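The village that answers its own phone

Ciltstead has one shop, one pub that opens when it feels like it, and a bus that goes to Velley twice in the morning and then gives up. What it also has, as of last winter, is a phone line. Ring it and somebody from the village picks up. Not a menu, not a recorded voice, a person with a kettle on.

It began with the surgery. When the branch closed in January the appointments all moved to Velley, and the booking moved with them, onto an app. Fine for some. Less fine if you are eighty and your phone has buttons. People were turning up at the shop asking Kiri McAlister to do it for them over the counter, between the stamps and the sliced ham.

"I was holding other people's passwords on the back of a receipt," she says. "Which is terrible. I know it's terrible. But what do you do, send them home?"

So she got a number. A plain landline number, which costs less than you'd think and took far longer to set up than anyone had promised. She wrote it on a card and stuck it in the shop window. First call came before lunch — a man wanting to know if the bins were brown or green that week.

Bins are still the big one. Then prescriptions, then the bus, then parking permits, which went online the same spring and caused real upset. After that it's anything. How to cancel a magazine. Whether a text from the bank is from the bank (usualy not). One woman rings to have her son's emails read out to her, slowly, and then dictates a reply.
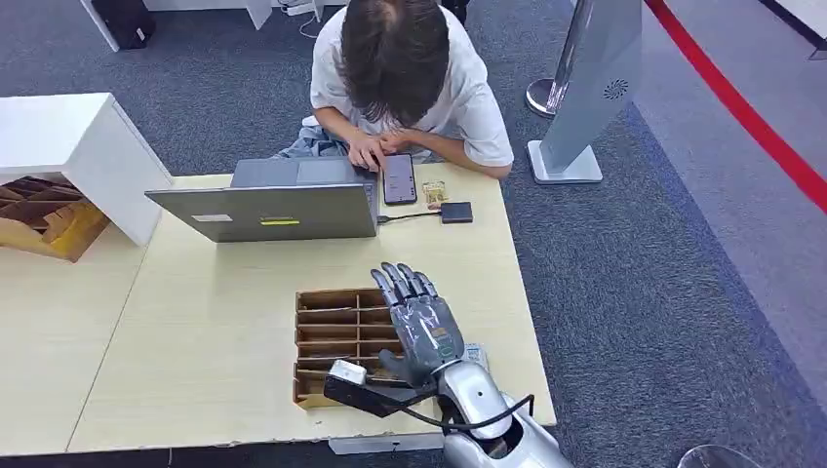
Laptop open, fingers on the phone: most of the work looks like this.

The people on the rota do two hours at a stretch. Some from home, some at whatever table is free. There are 13 of them now, the youngest still at sixth form, and the only training is an evening with Akash Bhardwaj, who used to run a complaints desk for an insurance firm and has views.

His views, in short. Don't say "simply". Don't say "just click". Let them finish the story about the dog, the thing they rang about is generally at the end of it. And write it down, because they'll ring back tomorrow and it might not be you.

The writing down has turned out to matter more than expected. There's a log, a shared spreadsheet, no surnames. By the time I visited it stood at 873 calls. Bhardwaj scrolled through it for me with some pride and a bit of gloom. You can see the day the permit site fell over. You can see the week the pharmacy changed its hours and told only the people who follow it online.

He has taken the log to the district council, printed, twice. The second time they read it. There is now a paper form for permits again, kept in a drawer at Velley library, and you have to know to ask for it. He counts that as a win. McAlister doesn't, quite.

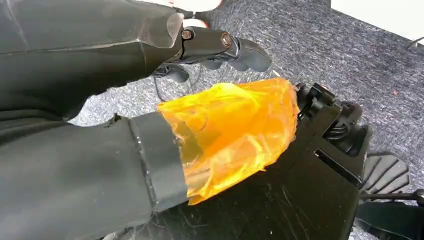 Money is the dull part and also the part that could end it. The line ran on a tin by the till until the summer, when the Pandey Trust came through with 4,000 pounds, enough for the number, the insurance and a second handset. It won't be repeated. A company called Cernura offered to take the whole thing over, free for a year, with an automated service to handle the "simple" enquiries. McAlister asked what counted as simple. Bins, they said.

"But that's how people start," she says. "They ring about the bins. Then they ring about the bins again. Third time they tell you they've not had heating since Sunday lunch or whenever." She turned it down by letter.

Not everyone agrees with her. One or two on the rota thought a free year was a free year and said so, at length, and there was a slightly frosty evening in the pub. Two other villages along the valley have been in touch wanting to copy the idea and one would be glad of the software, having fewer people to draw on. Fair enough. Ciltstead is small but it's unusually full of the recently retired, and that's luck.

I rang the line myself on 14 November 2022, to check the spelling of a name. Engaged. Engaged again ten minutes on. When I did get through it was McAlister, on her day off, covering for somebody with a cold. She gave me the spelling, asked wether I was driving back that way, and told me the road was shut past the bridge.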